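Skutine Residents' Association
Minutes of the winter meeting, 1/8/21

Called to order once the door had been persuaded to close. A quorum was declared on the grounds that everyone wanted to go home eventually.

Minutes of the July meeting were approved, with one correction: the discussion of hedges was "lengthy," and the word "productive" is to be struck.

Parking. The Caron Street lot has 93 spaces and, by the feeling of the meeting, twice as many opinions. A motion to repaint the lines passed. A motion to repaint them at an angle failed, as it has at every meeting since the lot was paved.

Snow removal. The contract with Girkero runs 18 more months. Members reported that the plow visits faithfully on days without snow. The secretary will write another letter, somewhat firmer than the last.

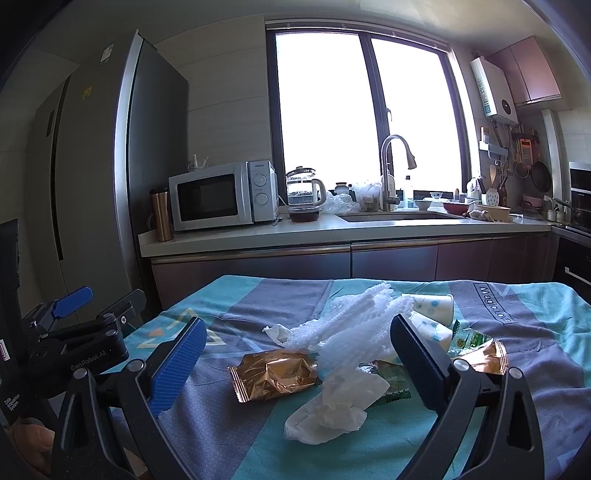
The second snow item, whether shoveled snow may be placed on the neighbor's side of a shared path, was discussed with more feeling than the first. Tabled.

Newsletter. The winter issue is late. The summer issue is also late, and the two may now be combined. Nine members offered to write something. Three of them were thanked.

Havosero Pond. The sign reading "No Swimming" has gone missing again. A replacement was approved 18 to 3, the dissenters asking who exactly swims in it. The chair ruled this out of order.

Other business. A request to keep other business short was debated at length.

Adjourned. Chairs to be stacked by whoever is still here.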